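**Lenihan resale depot adds a flat-lay step for denim**

February 2021

Endale has changed how used jeans are graded at its Lenihan depot. Each pair is now laid out at full length on a cloth-covered table before it is folded and priced. Until October, jeans were graded on the hanger, and wear at the hem was often missed.

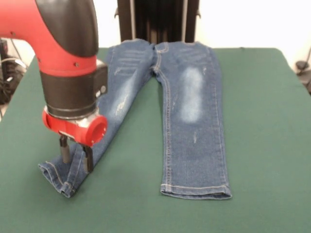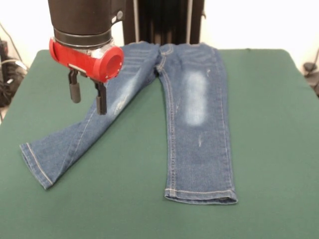

Grading covers the waistband, the crotch seam, the thighs and both hems. Factory fading does not lower the grade. A broken seam or a frayed hem does, and the pair goes to the repair shelf. Pairs that pass are folded lengthwise, then in thirds, and packed 35 to a carton.

The depot handles 2000 pairs a month. Cartons leave for the Bindmont store first, with the remainder going to Lusis. Endale plans to use the same step for jackets but has not set a start date.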